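Shirima Bimanual Laundry Handling: Software Progress Report
Submitted to the Findener program office, 28 March 2020
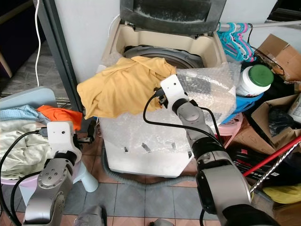 1. Scope of this report

This report covers the control, perception and planning work carried out by the Wevaneck software group since the last review. Hardware procurement is reported separately by Silvan Ammann. The budget position is unchanged and is not repeated.

2. Control

The two arms now run under a single controller process. In the previous release each arm had its own process, and the two clocks drifted apart during long runs. Ferdinand Bühler completed the merge and retired the old message bridge. Joint commands and gripper commands are now logged with one shared time stamp, which has made fault review considerably faster.

The grasp-hold check has been rewritten. The earlier version relied on finger position alone and reported a failed grasp on thin fabric even when the fabric was held. The new version also reads motor current. Over 987 logged grasps, the number of false failure reports fell to 17. Most of the remaining cases involve a single layer of cloth gripped near a hem.

3. Perception

Garment segmentation was retrained on 2000 labeled views from the top-loading washer station. Cloth lying over the edge of the washer opening is now treated as one item, with the part outside the tub and the part inside it joined in the same mask. Clear plastic sheeting on the machine remains a problem. Reflections from creased bubble wrap are still labeled as fabric in some views, and Mirjam Strebel is preparing a second labeling pass for these.

Depth readings inside the tub are unreliable below the rim. The planner therefore receives a flag when a grasp point lies in that region – it may then ask for a second view before moving.

4. Planning

The planner now selects the arm for each pick by reach and by expected cable slack. Cable slack was added after two stops in which a gripper cable reached its limit during wrist rotation. The cable model is simple and was tuned by hand. A basin on a stool beside the washer is handled as a fixed obstacle, and its position must still be entered by the operator.

5. Tooling

The Cikwood replay viewer is in daily use. İlker Sönmez has added side-by-side playback of planned and executed paths. The regression suite stands at 67 tests, all of which run overnight.

6. Open items and next period

The group requests approval to move the folding module to the following phase – the interface is defined, but no staff time is available before May. Work until then will cover the bubble wrap labels, automatic location of the basin, and recovery after a dropped garment. Arvo Toivonen will circulate the revised test plan to the program office for comment.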